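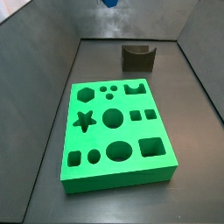
4.2 Choosing the board

I should say how we ended up with a shape-sorting board at all, because I argued against it for most of June. My worry was that sorting toys are too familiar. Everybody has had a go at one, and I wanted a task where people came in cold. Dorin Ene, who ran the pilot at Grornley, thought the opposite – if the rules need no explaining, you can watch what people do with the shapes straight away. He was right, and I've told him so more than once!

The board we settled on (we call it the Vinura board in our notes, after the pilot study) is a thick slab of bright green foam with recesses cut into the top. Foam was my one contribution. Our old hard board clattered terribly, and our listeners at the far end of the corridor at Ngata could tell from the noise alone when someone had missed. 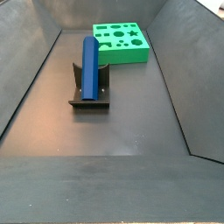 Figure 3. The green foam board on the floor of the grey tray, near the back wall.

What I like best is how uneven the shapes are as a set. The star is a gift: you know it when you see it, and it only asks to be turned the right way. Circles don't even ask for that, so the only thing left to judge is size. Rectangles and squares are where people in the pilot slowed down (me included, when I sat it for fun one afternoon), as two openings can look near enough the same until you try them. 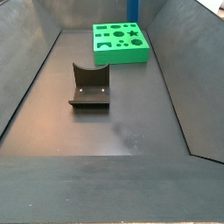
Then there is the arch, which I'd have left out and am now very glad we kept. It was the opening people talked about most afterwards. Several called it "the bridge" and one called it "the saddle", and we went back and forth over whether to fix a name in the instructions. In the end we left it alone – the Ullex version names every shape beforehand, and I suspect that helps more than its authors allow for.

We gave each person 9 minutes with the board and logged about 400 placements over the whole pilot. I come back to the six people who ran out of time in Section 4.3, along with the scoring sheet Dorin drew up for near misses.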